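**Does brown paper under a workbench mat really stop stains, or is this a myth?**

Asked by Kálmán Halász

I refinished an old dining table last July and now use it for hobby work, mostly gluing and a bit of painting. My brother-in-law swears that a layer of plain brown paper, taped down and changed now and then, is all the protection a tabletop needs. The woman at the Bodnár hardware counter told me to buy a sealed mat from Drallico for a good deal more money, and of course she would say that.

I have doubts about both. Paper soaks things up, so how does it protect anything from a spill? And the mat says "guards against all household liquids" on the box, which I have never once seen be true of anything. The finish is oil-based varnish, two coats, and I would hate to sand it again. Has anyone tried either one for longer than a weekend?

---

**Answer by Mariann Takács** (marked as helpful, 17 votes)

Your brother-in-law is half right. Paper is fine against scratches, dried glue, pencil marks and paint drips that you don't leave sitting. It is no good against a real spill. Water goes through in a minute or so, and then you have a wet sheet pressed flat on your varnish, and that is how you get a white bloom. I got one from a flower vase, and the ring is still there.

I don't believe the mat box either. I bought a Drallico mat and left a rag with mineral spirits on it overnight. By morning the mat had gone soft and stuck to the table. Maybe I had a bad one. I wrote to them and got a form letter.

What I do now is cheap plastic sheeting first, then paper over it. The paper takes the mess and the plastic stops whatever gets through. Lift the whole thing every week or two and let the wood breathe. Use painter's tape and stick it to the underside of the table, never the top. The tape says 14 days on the roll. I would not trust it for half of that on new varnish.

Brown paper, taped:

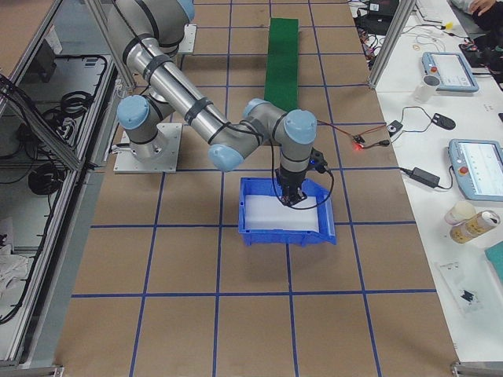
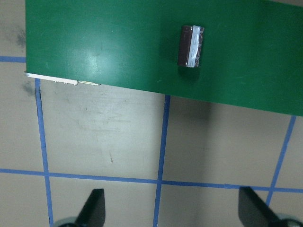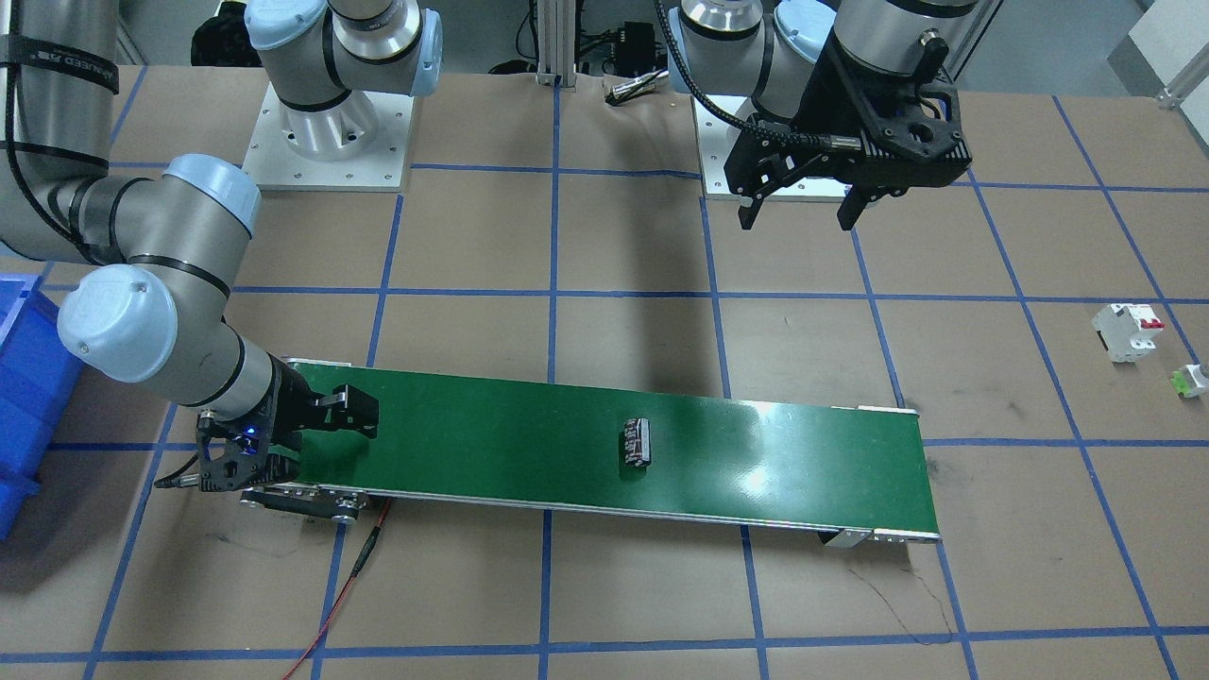
Two coats is thin, by the way. If you only refinished it in July, it has probably cured, but I'd press a thumbnail into it somewhere out of sight before you cover it with anything. If it leaves a dent, wait. People will tell you varnish is hard in a week. It is dry in a week. Hard takes longer, and plastic on top of soft varnish will print every wrinkle into it.

---

**Answer by Tamás Antal**

Just get a sheet of hardboard cut to size and put it on top. Paper is for wrapping fish. I've used the same piece for years and when it gets bad I flip it.

> *Comment from Kálmán Halász:* Doesn't it slide around?

> *Comment from Tamás Antal:* Mine doesn't.

> *Comment from Anikó Kerekes:* Mine did, and it scratched the table underneath because there was grit trapped there. Put felt or an old blanket in between. Also, I'd like to know who is flipping a board with dried glue on it and setting that side down on varnish.

---

**Answer by Ottó Veres**

I read that wax does the job by itself. Three coats of paste wax and you don't need any cover. Stendano makes a good one.

> *Comment from Mariann Takács:* Read it where? Wax will slow down a water drop. Hot glue, solvent or a dropped chisel won't notice it.

> *Comment from Ottó Veres:* It was on the can.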